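Filed under: Grants & Partners > Season Reports

April – by Audrey-Anne Carrier, ensemble manager, for the Weltita Fund

Dear Gergely and everyone at the Fund,

When we met in the winter I promised you a report that would be more than a table of expenses, so please forgive me if this one wanders a little. The table is attached separately, and it is in good order. What follows is the story of how the Brunden Consort has spent the first half of its grant, what has gone well, and the two or three places where I would be glad of your advice.

The main thing to report is that the Li manuscript is now a playing edition. You will remember that it came to us as a bound book of trio sonatas and loose dance movements, copied in at least two hands, with the bass part missing its figures for long stretches. Our players have worked through all 106 movements at the music stand and not just at the desk, and that has changed quite a few decisions. A slur that looked like a slip of the pen on paper made perfect sense once the flute and violin tried it together. Other passages went the opposite way, and we have marked those in the score with small brackets so that anyone who disagrees with us can see where we meddled.

The parts are clean, the page turns are kind (our gamba player insisted, and she was right), and the continuo part comes in two versions, one fully written out for students and one with figures only. I had budgeted for the figures-only version alone. The written-out one took a good deal of extra time, but three teachers have already asked for it, and I think it will do more to get this music played than anything else we print.

On the concert side, we gave the opening program four times. Attendance across the four evenings came to 1,428, and the Friday concert in the old chapel was full to the back wall. We played at 415 with a small chamber organ kindly lent by the parish, and I will admit that the organ did not enjoy the heating. We started late while it was retuned, and Gergely, you were very patient in the second row! The audience was too. Several people stayed afterward to look at the wooden flutes and ask why one of them has a single key and another has four, and that conversation went on until the lights were turned down.

The school visits have been slower. We had hoped to reach all the schools on the list before the spring break, and we are still two short. One had a change of music teacher, and the other asked us to wait until its hall was repainted. Both are rebooked. In the classes we did visit, the children were most taken with the theorbo, as children always are, and the best question of the term was whether Baroque musicians were allowed to make mistakes. Our violinist gave a very long answer.

The workshop for young wind players drew 68 applications for a course we had planned on a modest scale. We split it into two sessions, each with its own final playing class, and paid the second accompanist out of the travel line, where the shared van had saved us money. I wrote to you about this move at the time and am noting it again so that it is in the record.

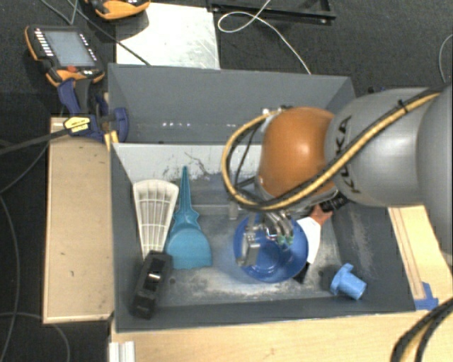
Photo: Traltix

Recording is the part I am least settled about. We have the hall for the dates we wanted, and the engineer has heard us there twice. The difficulty is the order of the program. Half the group would like to record the sonatas as complete works and leave the dances for another year, and the other half feels, as I do, that the dances are what make this book such good company. A mixed disc would run long. If the Fund has a view on whether a second, shorter release could fall within the present agreement, I would love to hear it before we print anything.

We are also preparing a first printing of the edition, 1,000 copies, with the introduction in plain language and a page on ornaments that our flutist has rewritten more often than she would like me to say. Proofs are with the reader now. The paper costs a little more than quoted, though still inside the line we agreed.

For the coming months, then, we have the two remaining school visits, the recording sessions, and a small summer tour with the second program – mostly suites, plus one cantata if our soprano's dates hold. I will send you the tour list as soon as the last church confirms.

With warm thanks from all of us,
Audrey-Anne

We use cookies to remember your settings and to count visits to this site. Accept | Manage choices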